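**Anyone running the Girklow two-arm kit? Worth the money?**

**sofia_t** · 11/24/22
Our makerspace is looking at the Girklow starter kit (two arms, wrist cameras, the Clendo software thrown in). Price is fine. What I can't get from the product page is how it does with floppy stuff. Rigid blocks, sure, everybody's demo does blocks. Does it do string? Cable? Laundry?

**benchrat40**
Had one since January and I love it. Setup took us 2 evenings, and most of that was bolting the frame together because we wouldn't read the manual. The wrist view is so good for small parts!

Floppy stuff, though... we tried shoelaces and gave up after a week.

**jmartens**
I'd pass. The fingers that ship with it are too pointy for cloth, and the Bosman set does better for the same money. Also 14 days to get a spare motor. Fourteen!

**benchrat40**
@jmartens pointy is what you want for cable, though. The Bosman fingers are like oven mitts, you'd never pick one strand out of a pile with them.

**jmartens**
One strand out of a pile is a party trick. Show me it sorting the pile.

**sofia_t**
Cable is the thing I care about most, we have drawers full of the stuff. Does anybody have it working on a real mess?
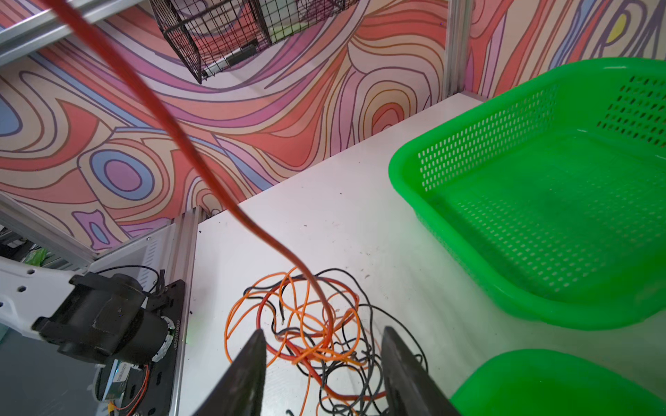

*Arnout Verschueren*

Real mess, coming up! Orange, red and black all tangled together, and the job is to get single wires out and into the green baskets. I've been at this for a few weeks on the Clendo software and it's the most fun I've had with a robot. Thin red ones like this are my favorite, you really see where the loops catch.

Jasper has half a point, I don't have a number for full piles yet. I've logged 127 pulls and I still need to go through them properly. Bare copper ends snag on everything, so go slow there.

**jmartens**
OK, that's a proper tangle. Still want to see full baskets.

**sofia_t**
Ooh, that looks exactly like our drawer. Arnout, stock fingers or did you swap them?

**Arnout Verschueren**
Stock. I have a Lornalex pair on order, will post when they get here.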